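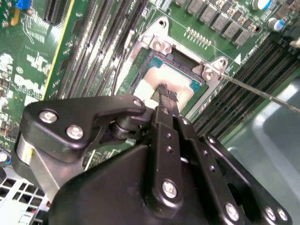
3.2 Processors and sockets

Processor replacement was one of two jobs studied at the Dalgleish workshop. On the server board, the socket has a silver metal retention frame with a screw post at each upper corner. The processor sits inside it, a copper-coloured heat spreader with a teal edge of substrate. A pale beige film or residue covers part of the spreader's lower left side. Moncrieff (2019) treats cleaning as a separate step, and we follow her in timing it apart from removal.

Processors were handled by their side edges throughout. Figure 3 gives the grip used at the workstation chassis, with the heat spreader facing up and the printing on it left uncovered. The mounting plate carries three square blocks of different sizes, each with an open centre. 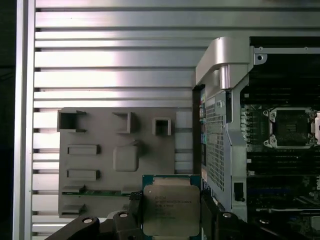

Figure 3. Processor held by its left and right edges in front of the open chassis. The flat grey mounting plate is behind it, against the slatted panel.

Handling times were logged in seconds, and any trial longer than 900 seconds was stopped and left out of the averages in Section 4.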